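Restored print of 1938 harbor documentary to screen with new subtitles

A feature-length documentary shot in 1938 among the Lutheran, Catholic and Jewish households of the port of Merero will return to theaters in June, following a restoration carried out by the film laboratory Akesex. The film, titled The Three Bells, has been out of circulation since its last 16 mm rental copy was withdrawn in 2000.

The restored version runs 145 minutes. Earlier television broadcasts used a cut that dropped most of the second reel, including the long passage in which the three congregations share one meeting hall while the Lutheran church roof is under repair. That passage is back in its original position, between the herring auction and the winter funeral.

Embla Ekström, who supervised the work at Akesex, said the main source was a nitrate print held by a parish archive. Two sections of it had shrunk too far for a standard gate and were scanned at reduced speed. Gaps were filled from a later safety copy with lower contrast, and the joins remain visible on a large screen.

"We matched density where we could and left grain alone," Ekström said. "A viewer who knows what to look for will find the changes of source. There is a list of them in the booklet."
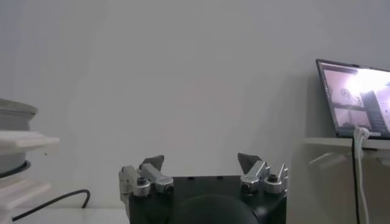
Sound and subtitles

The optical track was transferred separately. It carries a narrator, three hymns, one sung psalm and a small amount of location sound recorded in the auction hall. The narration was replaced in the television cut and has not been heard in its first form for decades. Hiss has been reduced by a modest amount. Wow on the organ passages was corrected by hand, using the pitch of the held notes as a reference.

New English subtitles were prepared by Róisín Lenihan. The older set translated every term for clergy as "priest," which made it hard to follow which congregation was speaking. Lenihan's version keeps "pastor," "priest" and "rabbi" apart and leaves a few dialect words untranslated, with a gloss in the booklet. Song texts are subtitled in italics. The psalm follows the wording used by the local congregation at the time, which differs in two verses from the printed edition.

Critical response

At a preview for archive staff and press, discussion centered on the middle hour. Darius Căpraru, a lecturer in film history, argued that the film has been read too readily as a plea for tolerance. In his view the director was mainly interested in work schedules: who could unload on which day, who lit the stoves, who kept the keys to the hall. The religious differences appear as questions of timing, and the characters treat them that way.

Daithí Rafferty, who reviews films for the quarterly Girkix, took a different position. He pointed to the funeral sequence, in which members of all three congregations carry the coffin across the ice. The shot is held for close to two minutes with no narration. Rafferty said the sequence has little to do with schedules and is the reason the film is remembered at all. He was less convinced by the auction scenes, which he found repetitive at full length.

Both speakers agreed that the narrator's closing remarks, restored here for the first time, weaken the ending.

Release details

The Three Bells will be shown at the Powell theater in a digital version, with one screening from a new 35 mm print. Seating for the 35 mm screening is limited to the lower level, and doors close when the first reel starts. There will be one intermission of 10 minutes, placed at the original reel break after the hall passage.

Ultan Breathnach, the theater's programmer, will introduce the 35 mm screening. The booklet, in English only, will be sold at the box office and covers sources, song texts and subtitle notes. A disc release is planned - no month has been set - and will include the shorter television cut as a supplement, unrestored and with its replacement narration.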